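Urio Hand Seed Spreader
Article number 3054
Made by Studel, sold by Flulov Garden Supply

The Urio is a small spreader for grass seed, clover and fine granulated fertiliser. You carry it in one hand and turn the handle with the other. It is intended for gardens, for the strips between vegetable beds, and for repairing bare places in a lawn where a spreader on wheels would be too wide.

We have sold the Urio in our shop for five years, and it is the model our customers ask for again when they have lent the first one to a neighbour. The empty weight is 496 grams, so it can be used also by persons who get tired quickly in the wrist.

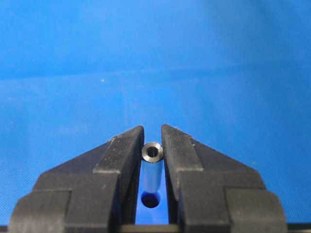
The opening at the bottom of the hopper is set with a sliding plate. For clover and other very small seed, keep the plate almost closed and walk at a normal speed. For common lawn mixtures, open it to the middle mark. It is better to go two times over the same ground with a small opening than one time with a large one, and the second time you should walk across the first direction.

How to use it

Fill the hopper while the plate is closed. Hold the spreader level in front of you at the height of the belt, begin to walk, and only then open the plate and turn the handle. At the end of each row close the plate before you stop turning, otherwise a small heap of seed will remain on one place and the grass there will grow too thick.

Please do not use the Urio in strong wind. Light seed goes where the wind wishes, and mostly this is the flower bed.
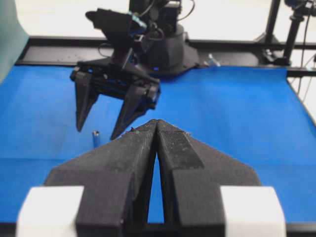

Blue mat on the tabletop.

Cleaning and storage

Fertiliser must never stay in the hopper overnight. It takes water from the air and becomes hard, and then the plate will not slide any more. Empty the hopper, rinse it with clean water and let it dry with the plate fully open. A soft brush is enough for the corners. Do not put oil on the plate, the seed will stick to it.

In winter keep the spreader in a dry place and without anything heavy on top. If you store seed as well, put it in a closed tin with the year written on the lid. Old seed can still be sown, but you will need more of it.

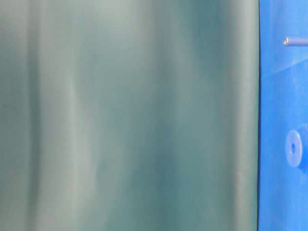 When to sow

Many people think only of spring, but the early autumn is kinder to young grass. The ground is still warm and the weeds are less strong. In our region the first days of October are the last good moment. After that we recommend to wait until the forsythia is in flower.

What is in the box

Urio spreader with handle
2 sliding plates (one for fine seed, one for coarse seed)
Printed instructions
Shoulder strap, by the name Flollura, only with the set

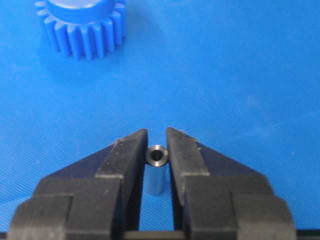
Blue plastic spur gear on a textured blue mat.

Guarantee and questions

Studel gives a guarantee of two years on the hopper and the handle. The strap is not included in it. For spare parts please write the article number and, if possible, the year in which you bought the spreader.

Questions are answered by Mercy Okoth in our customer service, from Monday to Friday in the morning. Orders which arrive on Wednesday, December 25, 2024 will be sent when the shop opens again after the holidays.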